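4.3 What the reporting rules leave out

Most of the guidance written for simulated benchmarks of household robots deals with the score. It says how many episodes to run, how to seed them, and when a trial may be thrown out. The Ramau guideline, which we followed as closely as we could, spends 73 clauses on this kind of thing and two on what the robot's cameras were able to see. We think the balance is wrong, and our attempt to apply the guideline to doorway tasks in the Nendolier simulator did little to change our minds.

Take the clause on viewpoint. A benchmark owner must state that "task-relevant geometry is visible from at least one onboard camera at the start of the episode." This sounds strict until one asks who decides what counts as relevant. In a doorway task, is it the handle, the free edge of the door, or the whole opening? The guideline doesn't say. Two of us went through the same 50 episodes separately and agreed on whether the clause was met in 40 of them. The other ten were argued over for most of an afternoon, and in the end we recorded both answers. A rule that two readers of the same lab can't apply the same way is not yet a rule that can be audited.

Then there is the matter of rendering. Sernholm, the checklist most often cited next to Ramau, accepts flat shading and plain surfaces as long as the collision shapes are correct. That may be fine for planning from known geometry. It is much harder to defend for a policy that works from pixels, where a large unlit plane close to the camera can take up a good part of the input and tell the policy almost nothing. We have yet to see a submission that reports how much of each view is taken up this way -- the checklist has no line for it, so the number never gets written down.

A third gap concerns camera tilt. The guideline asks for mounting position and field of view, and asks for tilt only "where unusual." Every team we know of considers its own mounting usual. Our own head view is well off level, with the door frame running at a slant across it, and under a plain reading of the text we could have left that out.

Figure 6 gives onboard views from the doorway setting. We print them at full width and without cropping, which the guideline permits but does not require.

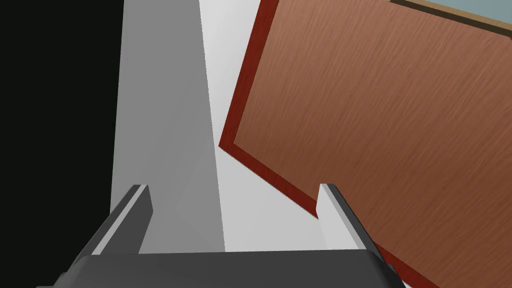
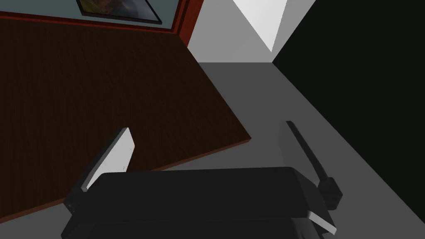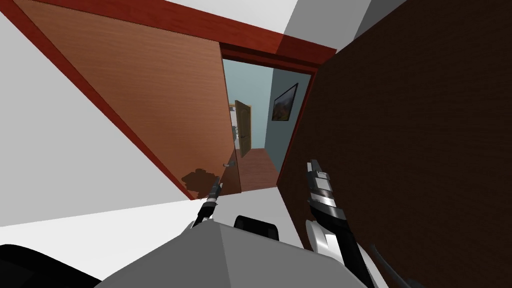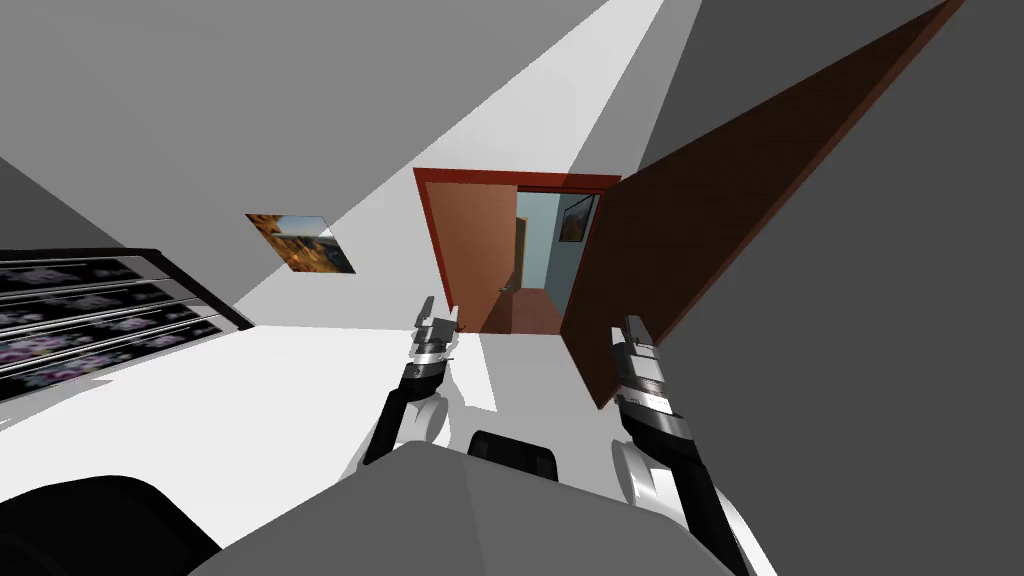 Figure 6. Simulated onboard views. First and second: gripper-level views, with a wood-grain surface beyond the open fingers. Third and fourth: views over the robot's body, with both grippers and an open door.

We would ask for three changes. The visibility clause should name the parts that must be seen, task by task, and should be checked by someone outside the team that built the benchmark. Tilt should be reported in every case. And a fixed sample of raw views should be published with the scores, picked by seed so that authors can't choose the pretty ones. The Warrier release of last March did this with 591 views, and although the set is dull to page through, it let us find two mislabeled cameras that the written report had missed.

We are less sure about a visibility threshold. Several drafts now going around would require some minimum share of the door to be in view before an episode counts. Any such cutoff will be tuned against. A team that fails it can move the start pose back a little, pass the audit, and end up with an easier task than the one it set out to measure. Until there is evidence that a threshold predicts anything about behavior on hardware, we would leave it out and publish the views.

None of this fixes the older problem, that compliance is self-declared. Both documents rely on a signed form. We filled in ours on 22nd July and received no questions about it, including on the ten episodes where we had given two answers.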